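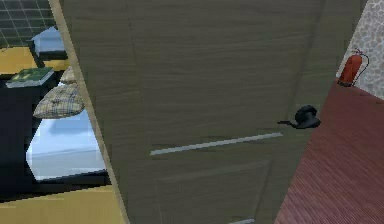 La primera vez que intenté abrir una puerta por control remoto tardé tanto que Rosine Bodin se fue a buscar un café y volvió. Una puerta normal, con su manilla negra, entreabierta ya y con un dormitorio al otro lado. Y yo ahí, con el mando en las dos manos, empujando el aire un palmo más allá de donde tenía que empujar.

«A todo el mundo le pasa», me dice ella, y se sienta a mi lado. «Crees que abrir una puerta es una sola cosa y de pronto tienes que pensar en la muñeca, en el hombro, en cuánto giras antes de tirar. La gente suelta el mando y se mira la mano, como si fuera la primera vez que la ve.»

Rosine lleva en Drateo la parte de demostraciones, o sea, es la persona que le enseña las tareas al robot haciéndolas ella misma. Todo ocurre en simulación: puertas, camas, mesas, platos, todo dibujado por ordenador. Al programa con el que trabajan lo llaman Ondo y la casa virtual por la que nos paseamos es Tindimstead, un nombre que todavía no he conseguido pronunciar bien ni una sola vez (ella tampoco, me confiesa).

Le pregunto cuántas veces hay que repetir una tarea para que sirva de algo. «Depende muchísimo. Para coger un objeto de una mesa solemos grabar 200 demostraciones. En enero hicimos una tanda y al revisarla nos quedamos con 113. Las demás las tiré yo, y eran mías casi todas, así que no me pude enfadar con nadie.»

¿Y por qué las tiró? «Porque dudaba. Me acercaba, me paraba, retrocedía un poco, volvía. Si el robot aprende de eso, aprende a dudar igual que yo. Hay un gesto mío, una especie de vueltecita antes de cerrar la pinza, que nos salía luego en todas las pruebas. Igor se reía de mí desde la otra punta de la sala.»

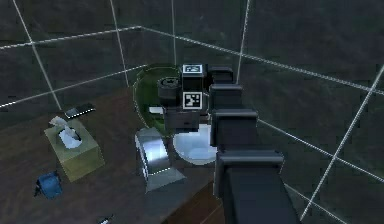

Entrevista y texto: redacción
Publicado el 2021-02-11

Igor es Igor Brzozowska y se ocupa de lo que pasa después, cuando Rosine deja el mando y el modelo tiene que apañárselas solo. Viene a sentarse con nosotros cuando pasamos a la mesa, que a mí me gustó bastante más que la puerta - por lo menos entendía hacia dónde iba el brazo. Hay un plato blanco, una caja de pañuelos, un móvil, y la pinza negra colgando encima del plato.

«Lo difícil de una mesa así es lo que no tienes que tocar», explica. «Tú vas al plato y ya está, ni te fijas en los pañuelos. Pero eso hay que enseñarlo también, y se enseña pasando cerca y sin tirar nada.» Le pregunto por los cuadraditos en blanco y negro de la pinza, que parecen códigos de supermercado. «Marcadores. Con una cámara puedes calcular dónde está y cómo está girada. En simulación ya sabemos ese dato, pero nos gusta que el brazo se vea como se vería en un laboratorio.»

Antes de todo esto probaron otra manera, la de guiar un brazo real con la mano, agarrándolo y llevándolo por el camino. Fue en Antoniadis, el taller donde se conocieron los dos. Rosine lo echa de menos. «Notas el peso, notas cuándo has llegado. Con el mando todo eso te lo tienes que imaginar. Ahora, también te digo que acababa el día con los hombros destrozados.»

Igor no lo echa de menos nada. «Con el brazo real, colocar otra vez la mesa nos llevaba más que la propia demostración. Aquí pulso una tecla y está todo en su sitio. Puedo grabar 100 en una mañana si Rosine no se me aburre.»

«Me aburro», dice ella.

Me dejan probar con la mesa. Tres intentos. En el primero me paso de largo, en el segundo bajo demasiado rápido y en el tercero, con Rosine dictándome al oído («despacio, gira, un poquito más, ahora»), consigo dejar la pinza más o menos encima del plato y me pongo contentísima. Les pregunto si la van a guardar con las buenas. Igor mira la grabación, la vuelve a mirar y le pasa el mando a Rosine.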